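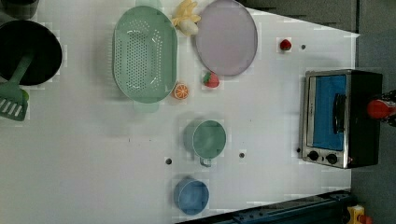
Clindunar Play Library: report to the Elska fund, February
Home Projects Reports Contact

The grant of £800 was for restocking the kitchen play sets lent out from our Denport room, and £592 of it has now been spent. Most went on pans, crockery and pretend food. The pieces now include a black pot, a green slotted spatula, a colander and a lavender plate, with fruit such as a banana and strawberries. Families had asked for more fruit, and for cups in different colours.

Nearly 9 sets are ready to lend. The last is waiting for a replacement lid from D'Amico, ordered in January and still not here. Three went out on the first Tuesday of the month and all three came back complete.

We have not yet bought storage bags. The old ones split at the handles and we would like to spend the remaining £208 on a heavier kind, if the fund agrees.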